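Talkgroup (two-way radio)

A talkgroup is a set of radios on a trunked system that hear each other and leave everyone else alone. I've been carrying radios at work for ages and I still meet people who call it a "channel," so let me clear that up first. A channel is a frequency. A talkgroup is a number that the system keeps track of, and it can land on a different frequency every time you press the button — you never notice, and you're not supposed to!

On the Trakex system I know best, the county-wide one in Plondell, the number for road crews is 3362. Every radio in that group carries it in memory, and the controller finds a free frequency whenever one of us keys up. If they're all taken you get a low "bonk" tone and wait your turn (dispatch can jump the line, which is fair enough).

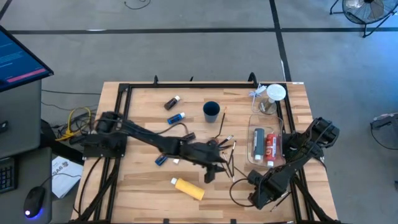

Page last changed in February

Naming

Most displays show a short label instead of the number. Clita portables squeeze it into a tiny top screen, so you end up with things like RD CREW N. The Kang mobiles in our trucks have more room, and I like them a lot better for that.

Scanning

You can scan several talkgroups at once. Our portables take up to 50 in a scan list, but please don't fill it! I keep mine to four, plus the emergency group, and even then I miss the start of a call now and then — the radio is busy listening to something else.

See also: Trunked radio, Fleet map, Simplex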